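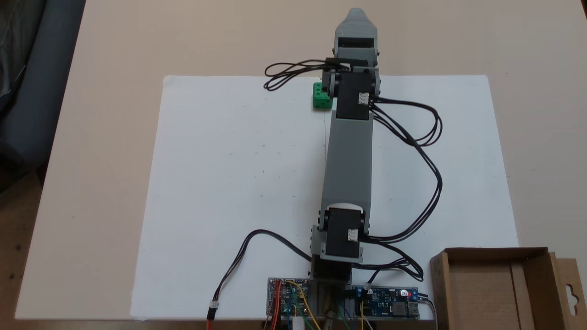

Call for Participants: Tabletop Robot Arm Club, Spring Group

The Irnau Tabletop Robotics Club is looking for new members for the group that starts in February, and we would love to hear from you even if the closest you have come to a robot is a vacuum cleaner that gets stuck under the sofa. We are a small evening club that builds, wires and programs little printed robot arms, and then teaches them to do jobs that a toddler could manage in two seconds. It is slow, fiddly and a great deal of fun, and we have room for 19 people this time.

Most of us came in with no background at all. In the last group we had two retired bus mechanics, a school librarian, several high school juniors and seniors, a baker who had to leave early every week to get some sleep, and a father and daughter who signed up together and then insisted on being on separate teams. Please don't talk yourself out of applying on the grounds that you are too old, too young (well, see the age note further down) or no good at math. The math we use is mostly angles, and we go over it together at the start and then again when everybody has forgotten it.

What you would be doing

The group runs from February to May, one evening a week, from 6:30 to 9 p.m. You will work in a team of three or four on one arm. For the first few weeks the arm is a pile of printed parts, a bag of screws and some servos, and your team puts it together from our build sheets. The sheets have been rewritten many times by members who got annoyed with them, so they are pretty good by now, apart from the page on the gripper, which we would be very happy for somebody to take on!

After that comes wiring. Every joint has its motor, every motor has its cable, and all of those cables have to get back to the boards at the base without catching on anything when the arm moves. You will learn how to read a simple wiring chart, how to check your power supply before you plug in something that cost money, and how to find the one jumper wire that has worked itself halfway out. We keep a box of spares, and people do burn out a servo now and then. You will not be charged for it and you will not be teased for very long.

From about the middle of March we move on to programming. We use Python, and we start from a short script that moves one joint back and forth. If you have written code before, you will probably race ahead at this point, and we would ask you to take your teammates with you. If you have never written a line, that is fine, there is a beginners' half hour before the main session in the weeks leading up to it, starting at 6 p.m.
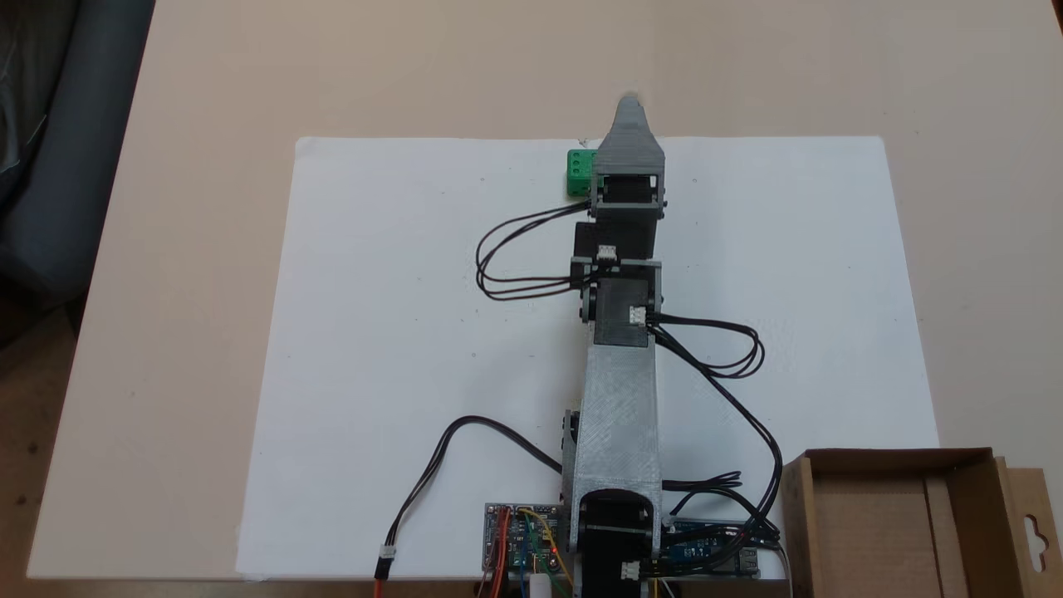

The cube task is where most of the spring goes. Each team has to get its arm to reach a small cube on a sheet of paper, take hold of it, lift it and set it down inside a penciled square. Then we move the cube and you do it again. It sounds like an afternoon's work, and every group believes so until they try it. A gripper that closes nicely in the air may nudge the cube away when it gets down to the table, and an arm that behaved perfectly before the coffee break may come back from it with opinions of its own. Teams keep a log of every attempt, and the team with the longest log last year wrote down 1,234 of them. They were also the team that did best at the end, and I don't think those two facts are unrelated.

The Gondbridge meet

In May we take all the arms to the open meet at Gondbridge, where clubs from the area set up at long tables and run the cube task against the clock. The Skorkham club usually wins it and they are extremely nice about it. There is a beginners' table, a freestyle table (bring any trick you like, last year ours stirred a cup of tea) and a repair corner where people from rival clubs will happily lend you a screwdriver and an hour of their time. Almost 300 people came through the doors last time, counting the families and the ones who were only there for the cake.

Going to the meet is not required. We do hope you will come, though, and we arrange shared rides so that no one has to find their own way there with an arm on their lap.

Who we are looking for

We would like to hear from anyone aged 14 and up who lives in or near Irnau and can come to most of the evenings. Missing one or two is no trouble. If you already know that you will miss a month, it would be kinder to your team to wait for the fall group, and we will gladly put your name down for it.

You will get on well here if you are patient, if you don't mind doing the same thing many times over, and if you can ask for help before you reach for the pliers. Good eyesight or steady hands are welcome but not needed, as we have magnifying lamps and plenty of people who enjoy doing the small screws. The room is on the ground floor with a wide door and step-free access, and the tables can be raised for wheelchair users. If there is something else that would make it easier for you to take part, just tell us in your application and we will do our best to sort it out.

Members under 18 need a signed form from a parent or guardian, who is also very welcome to stay and watch, or better still to join a team.

We are also short of two helpers

If you have been through a group before, or if you know your way around a soldering iron or basic Python from work or school, please consider coming as a helper. Helpers float between the teams, pay no fee and get their supper. What we need most is someone comfortable with power boards and someone who is willing to look after the 3D printer, which has been running on goodwill since the fall. You don't have to come every week, every second week would already be a big relief to us.

Cost

The fee is $49 for the whole spring and covers parts, tools, printed materials and the tea and coffee. You do not buy the arm and you do not take it home at the end, it stays with the club and gets taken apart for the next group (there is usually a bit of sighing at this). The printing and most of the electronics are paid for by a grant from the Chuensuk Workshop Fund, and part of that money is set aside for people who would find the fee hard to manage. Ask for a free place in your application and you will get one as long as there are any left. You won't be asked for paperwork.

A laptop is helpful if you have one, any make and fairly old is fine. The club has a few to lend in the sessions.

How to apply

Write us a short note by the end of January. A few lines will do. Tell us your name and age, a little about why you would like to join, whether you have done any building, wiring or coding before, and whether you want to be on the same team as somebody you know. If you are applying as a helper, say so at the top. Please also mention any evening of the week that is impossible for you, as we settle on the day once we know who is coming.

You can use the form on the club page or drop a note in the box by the front desk of the Irnau community workshop. Handwriting is fine. We read everything and everyone gets an answer, usually within two weeks, a bit slower over the holidays.

If more people apply than we have seats for, we try to put together a mixed group and keep at least half of the places for complete beginners. Anyone we can't fit in this time goes to the front of the line for fall.

And if you would like to see what you are getting into before you write, come by on one of our open evenings in January, any time after 7 p.m. There will be an arm set up, and you are welcome to have a go at the cube.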